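Comparing Two Gripper Finger Sets on a Dual-Arm Cell

The procedure below compares the Drillix and Soylu finger profiles on cups and mugs. It assumes both arms are homed and the Terorton controller is already talking to them.

Setup

1. Put the tray within reach of the left arm. Stand the test cups on it.
2. Leave small clutter on the table: discs, a cylinder, a toy. A bare table gives optimistic approach paths.
3. Tie the cable along each forearm and leave a slack loop at the elbow. Run the wrist through its full range before enabling anything else.
4. Open the fingers fully and hover over the first cup.
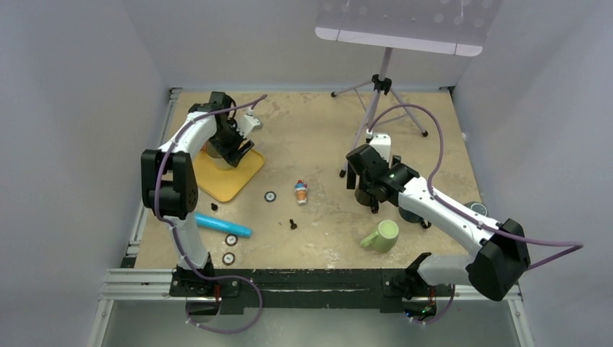 Set the closing force to 3 N for the first pass. Raise it only if the cup slips during the lift. Log the commanded width and the measured width separately; the Plullow logger merges them by default, and the setting is under Channels.

Rim grasps

A rim grasp needs one finger inside the cup and one outside. Lower the wrist until the tips reach the rim, then stop and check the tilt before closing. Mugs that lean are worth keeping in the set. They expose wrist angle errors that an upright mug hides. Park the other arm with its gripper open and clear of the tray.

Run 100 grasps per finger set, with 2 operators alternating. Discard any run in which the controller reports a joint fault.
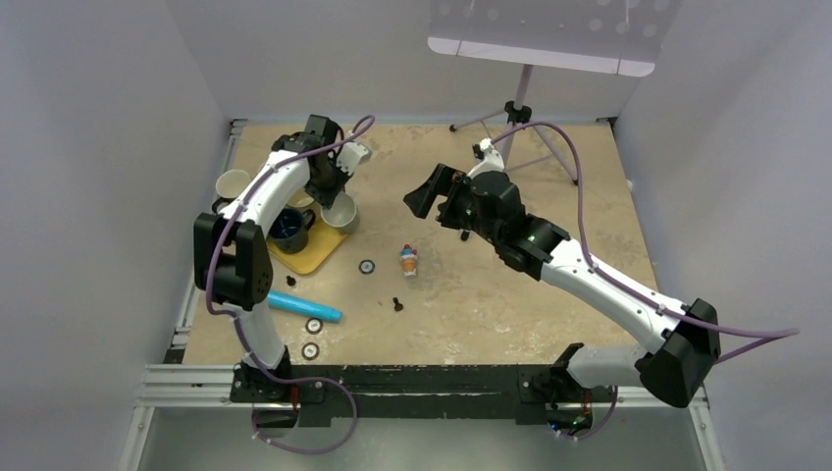
Terorton, 3/26/23

Revision note: the hover height is now measured from the fingertips. The earlier version used the wrist flange, so old logs need an offset before they can be compared. If over 2 mm of play shows at the fingertips, retighten the finger screws and repeat the width calibration.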